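Progress report no. 2: Mahasneh building, shared mezzanine and ground-floor office
Prepared by Nadine Smadi, Jarkport
For Ghada Sayegh, Stedano Fund
Thursday, September 12, 2019

## Where we are

The lower office has been in use since the end of May. The mezzanine opened to members in the summer, a few weeks later than the plan said. All the large items in the grant are bought and in place. What remains is smaller work: sound, lighting on the stairs, and a decision on how the mezzanine is booked.

This report follows the headings in your letter of agreement. Spending comes near the end. I have left out anything that was settled in report no. 1, apart from the railing, which you asked to hear more about.

## The lower office

The desks and chairs arrived in two deliveries from Pindport. The first was complete. The second was short of chairs and the missing ones came nine days later. Rami Salameh checked every desk on arrival and sent back one with a damaged leg. It was replaced at no charge.

We moved the desks once after people had started working. The first layout had them in straight rows facing the wall, and anyone who wanted to talk with a colleague had to roll a chair into the walkway. They now stand in groups with the screens back to back. Tenants worked at half their usual desks for a day while we did this, and we gave them notice by email the week before.

Power is still run along the floor at one group of desks. The electrician has quoted for a floor box and we have accepted the quote. Until it is fitted the cable is under a rubber cover and we check it every morning.

Two complaints have come in about glare on the screens in the afternoon. Blinds were not part of the grant. We are asking the building owner to pay for them and will let you know the answer.

## The mezzanine

The grant paid for the floor, the furniture and the finishing of the railing. The idea in the application was a quiet place for short meetings and for reading, away from the desks but without a closed door.

**Floor.** The old carpet is gone and the new plank floor is down across the whole level. The fitter laid it in three days. One corner by the stairs lifted within the first week and was glued again. We have had no more trouble with it.

**Railing.** You asked whether the existing railing could be kept. It could. The inspector passed it with one condition, that the loose fixings near the stairs be replaced. This was done before we opened. The handrail was sanded and oiled at the same time. The work came in under the quoted price and the difference went toward the floor repair.

**Tables.** We had planned one long table. Sawsan Shboul measured the space again when the floor was finished and found that a long table left too little room to pass along the curve of the railing. We changed the order to round tables, and I wrote to you about the change at the time. They are easier to get around and people seem happy to share them. The light tops show coffee rings, so we have added a wipe-down to the evening cleaning list.

**Small things on the tables.** Tala Karam looks after these. She puts out flowers and changes them on Mondays. Small trays were added in August after several people left glasses, keys and earphones behind on the bare tabletops. Lost items are now kept at the front desk for a month. The cost of flowers comes from membership fees and is not charged to the grant.

**Noise.** The mezzanine is open to the office, and talk carries in both directions. People upstairs hear group discussions at the desks, and people at the desks hear phone calls from upstairs. We tried a no-calls rule for two weeks. It was kept on most days but two tenants said they had nowhere else to go for a call. We now ask for calls to be taken in the corridor by the kitchen, and we have asked for prices on acoustic panels for the wall opposite the railing. 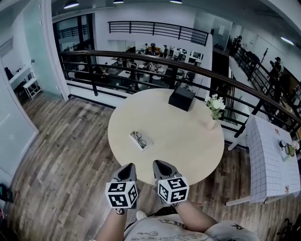 *Round table on the mezzanine, with the desks on the level below.*

## Use

Members sign in at the front desk. The sign-in sheets from opening day to the end of August show 2954 visits to the building. The sheets don't separate the mezzanine from the lower office, so I can't give you a figure for each. From October there will be a second sheet at the foot of the stairs.

Mornings are the busiest time downstairs. The mezzanine fills up after lunch. Rami has asked for a simple booking system for the afternoons, and Sawsan would like to keep it first come, first served. We will try bookings on two afternoons a week in October and see if the tables stand empty between them.

## Spending

The furniture and floor lines are fully spent. The railing line is closed. The following changes have been made since report no. 1:

- $400 moved from signs to stair lighting, as agreed with you by phone
- Long table canceled, deposit returned in full
- Delivery charge on the late chairs refunded by Pindport

The copies of invoices are in the folder sent with this report. One is missing, for the handrail oil and sandpaper. The shop has promised a duplicate.

We expect to use the rest of the grant on the stair lights and the floor box. The acoustic panels are outside the present budget. If the price is low enough we will ask you to let us use whatever is left over, and if it isn't we will look for the money elsewhere.

## Problems and delays

The mezzanine opened late because the floor order was held at the supplier. We lost 20 days. The fitter had another job booked by then and could only come in the evenings, which added to his bill. Jarkport has paid the extra amount.

The stair lighting is also behind. The first set of lights was too bright for people sitting at the top of the stairs and was returned. A dimmer set is on order.

## Next steps

- Floor box fitted and cable cover removed (Rami)
- Stair lights installed and inspected (Rami)
- Prices for acoustic panels from two suppliers (Sawsan)
- Second sign-in sheet and trial of bookings (Tala)
- Reply from the building owner about blinds (Nadine)

We would welcome a visit before the final report. Afternoons are best if you want to see the mezzanine in use. Please tell me if you need the sign-in sheets themselves or if the total is enough for your records.

Nadine Smadi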